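2023-09-03

About Savar

We fold things. Napkins, hand towels, table cloths, for hotels and rental laundries. Started with one arm on one table, now a small shop with a test room in the back and customers who mostly find us by word of mouth. We build the folding cells, install them, and come out when they stop.

This page used to be longer and had a timeline on it. Took it down. People kept asking about the January fault instead, so that's what goes here now.

What happened in January

Tuko is our folding cell. One arm, wrist camera, two soft fingers. At the Utside laundry a Tuko ran overnight and reported 786 pieces folded. Real number on the shelf was 511. The rest were in a heap at the end of the table, and the arm had gone on making the folding moves over nothing.

Cause was simple and it was ours. The fingers closed a little short of the cloth edge. No cloth in them. The software saw "fingers closed" and took that as "got it". No second check. With thin fabric the gap between closed on cloth and closed on air is tiny, and we had set the limit too loose when we changed pad suppliers.

Then the part we like even less. When the heap got tall enough the arm pushed into it and dragged a cloth over the edge guard, and the guard switch did not trip. Bracket was bent. Nobody was hurt, the night crew was in the next room. But the switch is there for people, and it should of stopped the arm.

What we changed

Grip check now uses the camera as well as the finger gap. Two empty grips in a row and the arm parks and calls someone.

Guard switch gets tested at every start. If it fails the test the cell won't run, no override, please don't ask for one.

A piece only counts when the camera sees it on the stack – not when the arm thinks it let go.

Stiffer bracket, fitted at all sites. Tanabe was last, done now.

After that we ran 2908 picks on the test table before sending the new version out. Still had misses. All of them got caught, the arm parked each time like it should. We'll keep posting faults here when they are ours, good or bad.

How we work

Small team, short days when we can get them. We answer the phone. Visits to the test room are fine, call first and keep your sleeves out of the marked area. If you run an older Tuko and haven't had the January update, stop using it overnight and get in touch, we will do the bracket and the sofware in one visit, no charge. 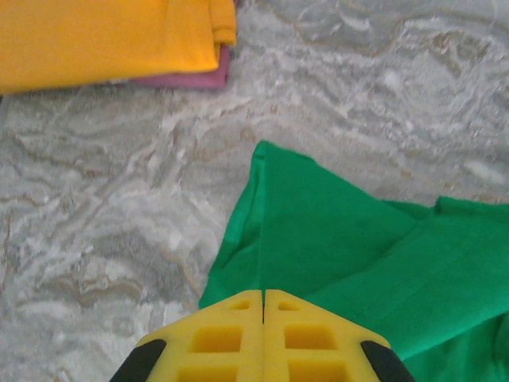 Marit Oduya

Edge picks are still the hard part. Rumpled cloth, fingers closed right by the edge of it, and the check has to tell a near miss from a grip. Folded stacks are much easier on the camera. We're on the next version of the grip check now – more when it's tested.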